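Small claims, long waits

Anyone who has taken a builder or a shop to court over a modest sum will know the feeling. The form takes an evening to fill in, the fee goes out the same week, and then the post brings nothing.

At the county court in Larkeritz, 1406 small claims were waiting for a hearing date at the end of July. A straightforward case now takes 364 days from issue to judgment. Most are for less than £2000, and many of the people bringing them have never been inside a courtroom.

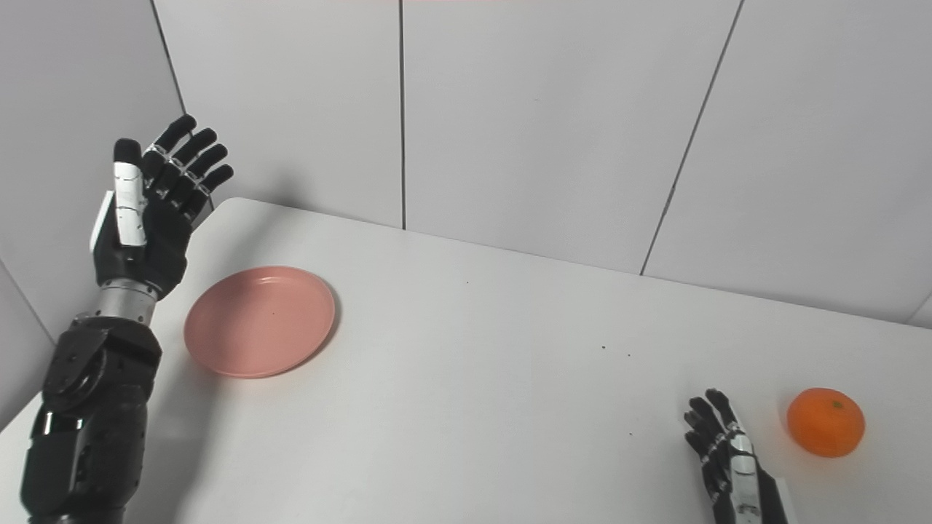

Hearings are short once they come. A typical one is listed for an hour before a district judge, who sits at a desk and wears no robes. Witnesses are asked whether they wish to swear on a holy book or to affirm, and either is fine. There is no need to stand with an open hand held upright, fingers to the ceiling, as in American films. The judge will usually hear the claimant first, then the defendant, and give a decision before anyone goes home.

Paperwork is where claims go wrong. Hultberg, a law centre two streets from the court, looked at 17 claims thrown out there and found that most had failed over a missed deadline or a missing invoice. Its advisers tell people to number every page and bring three copies.

Mediation is free and can be done by telephone. Plastar, a kitchen firm that has been on the wrong end of several claims, settled four of them this way. A settlement does not go on the register of judgments, and the claimant is paid within a fortnight if the terms say so.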